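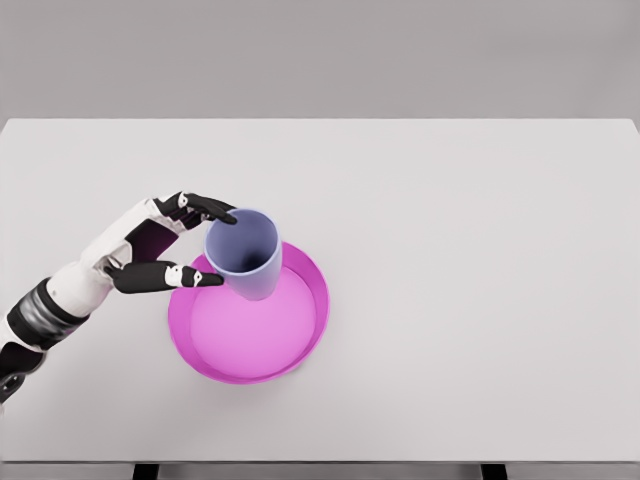
The grasp in my test scene, fingertips on the cup and the cup still inside the dish.

How to Fix a Cup That Launches Itself During a Simulated Grasp

If your robot hand closes nicely on a cup and then the cup leaves for the ceiling, welcome. I lost most of a week to this one. The setup is a cup inside a shallow dish, and the job is to take hold of the cup and lift it out. My scene is called Flatness (it started life as a plain table for testing contacts and the name stuck), it runs in Plaseck, and the hand is the Higuchi model with the fingers driven by a Doroleck script. You can follow along with a different simulator, you'll just have to hunt for the settings under other names.

What I was seeing: the fingers would come in on one side of the cup, everything would look fine, I'd start the lift, and then bang. Sometimes the cup shot up. Sometimes it stayed put and the dish went skating off the table instead. And every so often the whole thing worked, which made it so much worse, as I kept thinking I'd fixed it!

Before you start

Save a copy of the scene. Also turn off any random start positions, fix the seed, and make sure you can replay the same run and get the same bad result. I skipped this the first time and spent an evening comparing runs that had nothing to do with each other.

If you run the same script on real hardware, stop doing that until you're finished here. A cup flying around on my screen is funny. The finger commands behind it are not, and I'll get to that at the end.

Step 1. Turn on the contact display

In Plaseck it's under View, then Contacts, and you want both the points and the force arrows. Pause the run right when the fingers touch the cup and step forward one tick at a time.

I expected to find a problem at the fingertips. Nope! The fingertips looked okay. The giant arrow was down at the bottom, between the cup and the floor of the dish. The cup had been placed 2 millimeters too low, so it was already sunk into the dish before the hand ever arrived. The solver was holding it there, sort of, and as soon as the fingers nudged it sideways all that stored-up push came out at once.

You can't spot this by eye. From the normal camera it looks like a cup sitting in a dish.

Step 2. Raise the cup and let it settle

Lift the cup's start height until it's a hair above the dish floor, then let the scene run with the arm parked so the cup can drop and come to rest. I give it 30 ticks. After that, check the cup's velocity, and don't let the script move on until it's flat. Print the number. Don't trust the picture, I've been burned by a cup that was creeping so slowly I couldn't see it.

If the cup buzzes or walks during settling, go to Step 3. If it sits still, do Step 3 anyway.

Step 3. Check the collision shape of the dish

Oh boy. The dish you see and the dish the physics sees may be two very different dishes. Switch the view to collision shapes and look at it from the side.

Mine had been imported with the default setting, which wraps the whole mesh in one convex hull. For a solid block, great. For a dish it means the hollow gets filled in, right up to the rim, like somebody poured it full of plaster. So when I raised the cup in Step 2 it turned out to need a lot more raising than I'd figured, and it ended up perched on a lid that wasn't there in the render. Very spooky looking.

Delete the hull and build the dish from simple parts: a flat disc for the floor and a ring of short boxes for the wall. Overlap the boxes a bit at the ends so a corner of the cup's base can't wedge into a gap. Then go back and redo Step 2 with the new shape. Yes, again. Sorry.

Do the same check on the cup. If you never put anything in it, a solid tapered shape is fine and it runs faster. If a finger is supposed to go inside the rim, it needs a real wall.

Step 4. Look at where the hand is going

With the launching gone I had a quieter failure. The cup tipped on the way up and its base caught the dish wall, and then the dish came along for the ride.

The cup in Flatness is wider at the top than the bottom. My upper fingers land up at the rim and the thumb lands a little lower, and when you squeeze a taper like that, the contacts want to slide. Try these in order and rerun after each one:

Move the upper finger targets down off the rim. Even a small change helped me a lot.

Turn the wrist so the thumb and the fingers press more squarely against each other. If they're both mostly on one side of the cup, they're pushing it as much as holding it.

Lift straight up until the base clears the dish wall, and only then move sideways. My old script blended the two moves to save time. It saved nothing.

Please don't reach for the friction slider first. I did, and cranking it up hid the bad grasp so well that I built two more scripts on top of it.

Step 5. Cap the finger force

This is the safety one. My Doroleck script closed the fingers by position: go to this angle, whatever it takes. With the cup in the way they could never reach that angle, so the controller kept pushing harder. In simulation you get a weird contact. On a real hand you get a crushed cup, a cooked motor, or a pinched person who was reaching in to fix something.

Set a force limit on every finger joint, thumb included (I forgot the thumb). Then add a stop: if any joint sits at its limit for longer than you'd expect, the script quits and the hand opens slowly. Test the stop on purpose by freezing the cup in place and running the grasp. If the script doesn't quit, go back and find out why before you do anything else.

Step 6. Put the randomness back

Now turn the random start positions on again, but keep the settle check from Step 2 and throw out any start where the cup overlaps the dish wall. Log every run that gets thrown out. If the log fills up fast, your position range is too wide for the dish.

I still get a failure now and then when the cup starts close to the far wall of the dish and the fingers have to come in at a steep angle. I haven't fixed that one yet. For now I've narrowed the range on that side, and the scene file has a note in it so I remember.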